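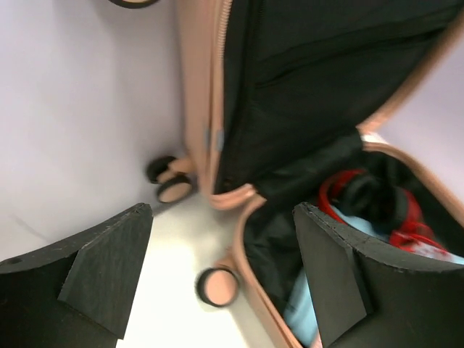
# Submitting a Film Review to the Pledari Index

Revised Aug 29, 2020

This guide is for contributors who wish to add a film review to the Pledari Index of popular cinema. It covers the choice of a title, the writing of the review, the credits block, and the submission form. Contributors who have already published with the Index should read the sections on credits and alternate titles again, as both have changed with this revision.

The Index currently lists 2,781 feature films, of which 1,516 have at least one review. Unreviewed titles are marked with an open circle in the public list. Reviews of these films are given priority in the editing queue, though a second or third opinion on a reviewed film is also accepted.

## Before you begin

You will need:

- a contributor account, approved by the Index office
- access to a complete copy of the film, in the version you intend to review
- the current style sheet, available from the account page
- the record number of the film, found at the top right of its page

Reviews based on trailers, plot summaries, or partial viewings are not accepted. If the only copy available to you has missing footage, you may still submit, but the missing portion must be stated in the version note (see Step 2).

## Step 1: Check and reserve the title

1. Search the Index by original title, then by every English title known to you. Many films from the 1980s and 1990s were sold abroad under two or more names, and duplicate records are the most common cause of a returned submission.
2. Open the record and confirm the director and the year of first release.
3. Select **Reserve**. The title is then held for you for 30 days.
4. If the film has no record, use the **New title** form first and wait for a record number. Do not attach a review to a similar film in the meantime.

A contributor may hold up to three reservations at one time. A reservation that lapses can be renewed once.

## Step 2: Identify the version

State which version of the film you watched. The version note is a single line and appears under the credits. It should include the format, the running time in minutes, the audio language, and the subtitle language if there is one.

An acceptable note reads as follows:

> Viewed on DVD, 97 minutes, Cantonese audio with English subtitles.

Take the running time from the player and not from the packaging. Where a film runs noticeably short of its listed length, check whether the disc was mastered at 25 frames per second. A 100-minute film will play in 96 minutes under those conditions, and it should not be described as cut.

Dubbed versions may be reviewed. In that case the voice performances should not be credited to the actors on screen, and comments on dialogue should make clear that they concern the dub.

## Step 3: Write the review

Reviews run from 400 to 900 words. Short films and anthology segments may be covered in 250. The Index does not require a fixed structure, but the following order serves most films well.

**Opening paragraph.** Name the film and give the reader a sense of what kind of picture it is. General remarks on the state of the industry should be kept to a sentence.

**Synopsis.** Cover the premise and the main characters, and stop at or before the midpoint of the story. Give each actor's name in parentheses after the first mention of the character. The synopsis should take up no more than one third of the review.

**Assessment.** Discuss the direction, the performances, the writing, and whatever technical matters stand out. Support each judgment with something from the film. "The comedy is uneven" tells the reader very little. "The comedy depends on a mistaken-identity joke that is used in four scenes running" can be weighed and, if necessary, disputed.

**Closing paragraph.** Say for whom the film is likely to be worthwhile. A star rating is entered separately on the form and should not be repeated in the text.

### Tone

The Index publishes reviews of films at every level of ambition, including a large number made quickly and for little money. Contributors are free to be critical. They are asked not to comment on the weight, age, or private lives of performers, and not to speculate on why a performer accepted a role.

Humor is welcome where it suits the film. The editors will remove jokes that depend on subtitle errors, unless the subtitles themselves are under discussion — a matter that arises quite often with older theatrical prints.

### Plot details

Endings should be withheld in the body of the review. If your argument cannot be made without them, place the relevant paragraph last and check the **Discusses ending** box on the form. The paragraph will then be hidden until the reader chooses to open it.

## Step 4: Complete the credits block

The credits block has 13 fields. Five are required: original title, English title, year, director, and principal cast. The other eight, among them cinematography, music, and action direction, should be completed where the information appears on screen.

Copy credits from the film itself. Online databases may be used to check a spelling, but they are not accepted as the only source for a credit. Where the film and a database disagree, enter the credit as given on screen and report the difference in the comments box.

For performers known by more than one name, use the form listed in Stastik, the Index's register of personal names. If a performer does not appear in Stastik, enter the name as credited and add a plus sign after it. The register is updated every June, and names marked in this way are reviewed at that time. There are at present 244 names awaiting review, so contributors should not expect an early reply about a particular entry.

### Alternate titles

List alternate titles in this order:

1. the title on the print you viewed, if it differs from the main entry
2. titles used for theatrical release in other countries
3. titles used for home video only
4. literal translations, placed in square brackets

Working titles are no longer recorded. Contributors with older reviews on file do not need to remove them; the office will do so as each record comes up for revision. 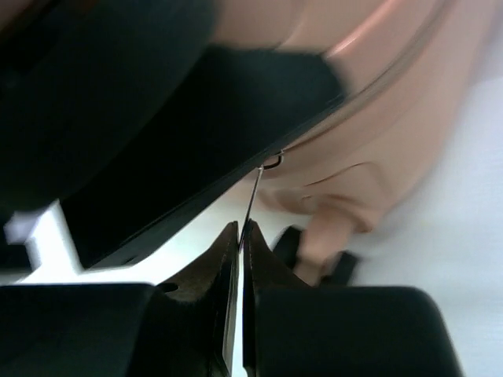 **Can I review a film that I have already reviewed for another website?**

Previously published reviews are accepted if you hold the rights and the text has been revised to meet the style sheet. Enter the name of the first publication and the year in the comments box. A review that is still available elsewhere in the same wording will be returned.

**How should I handle a film with two credited directors?**

Enter both in the order shown on screen, separated by a semicolon. If one is credited as executive director, enter that name in the action or additional direction field and mention it in the text where it matters.

**May I change my rating after publication?**

Ratings can be changed once, through the **Amend** link on your account page. The review text should be checked at the same time so that the two agree.

## Step 5: Submit the form

Submissions are made through Jirken, the online form used by all sections of the Index. Sign in with your contributor account and proceed as follows:

1. Enter the record number. The title and year will fill in automatically. If they are wrong, stop and check the number.
2. Paste the review as plain text. Italics are marked with a single underscore before and after the word.
3. Enter the credits block and the version note.
4. Choose a rating from one to five. Half points are allowed.
5. Check **Discusses ending** if it applies.
6. Select **Preview** and read the whole page, including the credits.
7. Select **Send**.

A confirmation with a reference number is sent by email within the hour. Keep this number until the review has been published. Drafts are saved in Jirken for 60 days and are then deleted without notice. Contributors are advised to keep their own copy.

### Images

Reviews are published without stills. Poster art and video covers may be offered separately through the **Artwork** form, provided that the scan was made by the contributor from an item in his or her own possession.

## Step 6: Respond to the edit

Each review is read by one editor. Noemi Schumacher edits comedy, romance, and musicals; Siwan Samuel edits action, crime, and horror. Films that fall between these groups are assigned by the office. Please do not write to an editor in advance to request that a film be placed with one or the other.

The edited text is returned with changes marked. Three outcomes are possible:

- **Accepted.** Only spelling, punctuation, and credits have been altered. The review will be published in seven days unless you object.
- **Accepted with queries.** One or more points require an answer. Reply within 14 days by typing beneath each query, leaving the editor's wording in place.
- **Returned.** The review does not yet meet the guidelines. It may be submitted again under the same reference number. Your reservation is extended by 30 days from the date of return.

Queries usually concern a plot point, a credit, or a factual claim about box office results or awards. For claims of this last kind, give a printed or archived source. If none can be found, the claim will be taken out and the rest of the review will go forward.

## Corrections after publication

Errors of fact may be reported by any reader through the link at the foot of each review. Contributors are notified and have 10 days to reply. Small corrections to credits are made without notice. Changes to the argument of a review are never made without the contributor's consent.

A contributor who no longer wishes a review to appear may ask for its removal in writing. The record for the film remains in place, and the title returns to the unreviewed list if no other review is attached.

## Reviews in the Sepp supplement

Sepp, the Index's supplement on short and made-for-video films, follows the same procedure with two differences. The minimum length is 200 words, and the principal cast field may be left blank where the film carries no cast list. Enter the letter S before the record number when reserving a title for the supplement.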